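Equipment Review: Starnik Wired Tournament Controller

The Starnik controller was submitted for review in March, ahead of the spring league, and was used by both of our console squads over 20 practice sessions. It is intended for players who compete on shared stations and need a pad that can be set up quickly between matches.

Setup requires no software. Button assignments are stored on the controller itself, in up to 8 profiles, and a switch on the back moves between them. Players who rotate through stations at the Mestton qualifiers will find this useful. The switch sits close to the right rear paddle, however, and two of our players changed profiles by accident during scrimmages.

The sticks are firm and return to center cleanly. Trigger travel can be shortened with a small slider on each side, and the shorter setting was preferred for shooters by almost everyone who tried it. The bumpers are less successful. They are stiff at the outer corners, and players with smaller hands reported fatigue in long series.

The cable is braided and locks into place. It held through a full evening of matches against the Ní Chonaill academy team without a disconnect. Polling is fixed at 1000 Hz. We did not measure input delay independently and make no claim regarding it.

Compared with the Jina pad currently issued to our junior squad, the Starnik has better triggers and a less comfortable grip. Squads already satisfied with the Jina have little reason to replace it – those buying for the first time should consider the Starnik.

Rating: 8 out of 10

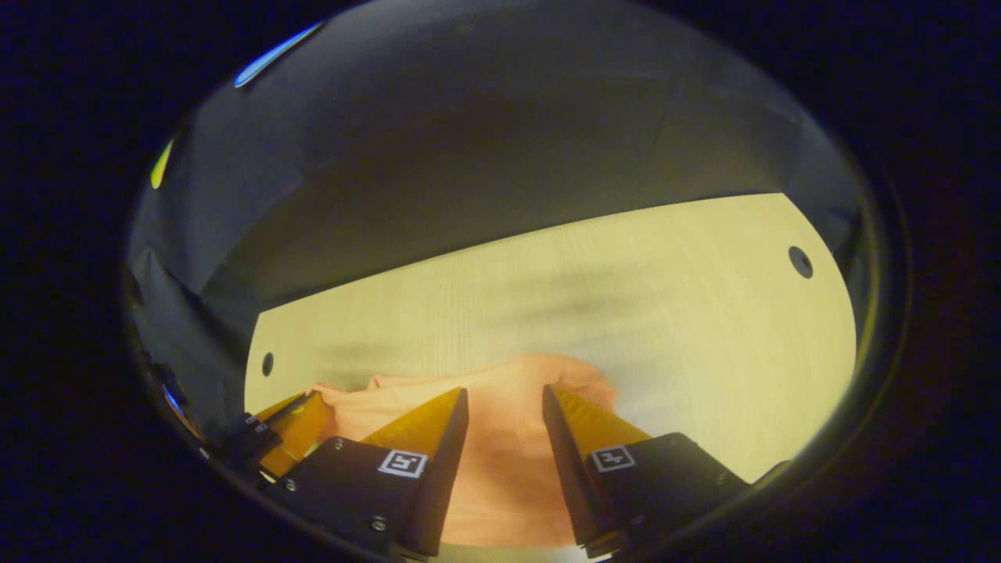 Reviewed by Tavion Halvorsen | Equipment and Facilities

Teams wishing to borrow the review unit may apply through the league office. Loans are limited to one practice block per squad.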